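Kinsella Desk Reset

Recordings and staff notes from the Flinov office, where two robot arms now do the evening desk reset.

Contents

700 episodes, head and wrist views. Each episode is one reset of one shared table. Staff notes are in notes/, one file per shift.
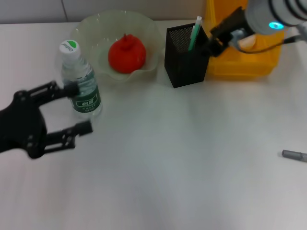 Head view: gripper at the water bottle, second arm near the pen holder.

What changed for staff

Before July, two people cleared 40 tables from 6 p.m. They now start at 4 p.m. and handle restocking and faults — the arms do the sorting. Laine Lukoševičius collected the notes. The main complaint is waiting for a stopped arm to be released, which can take 10 minutes. Nobody's hours were cut, but the late bonus is gone and several notes mention it.

Wrist views often contain little besides wall panels and part of a finger. They are kept so that timestamps match the head view.

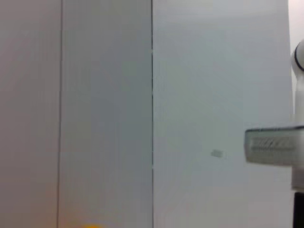 Known gaps

No audio. Notes from the Lisov floor are missing.

Contact

Thoa Hà, data maintenance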